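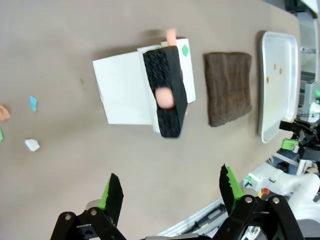 Box, foam block, towel and tray on the table

Re-boxing foam so the lid closes
Posted by Kavitha Achari in Packing and Storage

I have a white hinged-lid box and a black foam block with a cutout for one small rounded piece. With the block laid diagonally on the box, the lid has to stay open. I also want to store a folded brown towel and a white tray with it. What order should they go in? Shelf clearance is 39 cm.

Pavithra Fernandes
Take the pink piece out first. Measure the block and the inside of the box on both axes. If the block is longer than the interior, it was not cut for that box and no order of packing will help. If it fits, seat it square, fuzzy side up, press the corners down, then replace the piece. Close the lid without forcing it – the hinge crease is the first part to split. Keep the towel out of the box. Fold it once more and lay it in the tray, then stack the box on top if the rims hold it level.

Beverley Rewi
I just use a bigger box.

Nélida Salinas
Agree on measuring. Wipe the table and pick up the paper scraps before you start, as felt-type surfaces collect bits. A lint roller gets them off.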